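Chapter 7
Planning the Discharge from the Hospital

Discharge planning is often taught as the last step of a hospital stay. In this book we treat it as work that begins on the day of admission, when the nurse first asks the patient where he or she lives, and with whom.

The chapter follows one case from the Prolthorpe district hospital. Mr. Aurel Enache, a widower of 70, was admitted in September with a broken hip. He lived alone on the second floor, in a building without an elevator. His surgery went well, but the date of his return home was changed two times. The reason was a simple one: the home care office in Prerngate had received no referral.

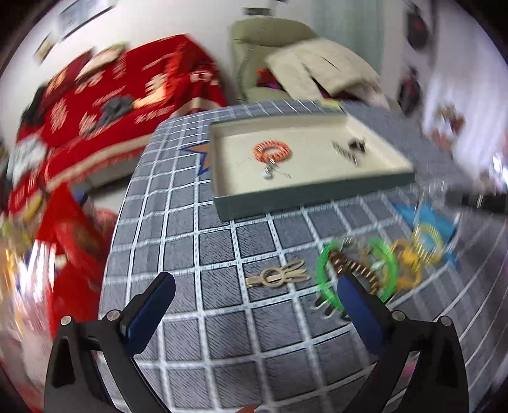 When a referral comes late, the patient waits in a bed he does not need any more, and he loses strength while he waits. The family also suffers - they arrange days off from work and then must arrange them again. In Section 7.2 we will look at the referral form line by line, and in Section 7.3 at the meeting with the family.

Before you continue, read again the part on medication lists in Chapter 6. Please note the difference between "discharge" and "transfer". In many wards the two words are mixed, but they require different papers and a different person signs them.

Key terms: discharge plan, referral, home assessment, follow-up call, transfer of care.

Last updated: December 2021

Related chapters
Chapter 6: Medication Lists at Admission
Chapter 8: The First Week at Home
Chapter 9: Working with Family Caregivers

Copyright Esley Textbooks. Contact the editor, Lucian Toma | Back to top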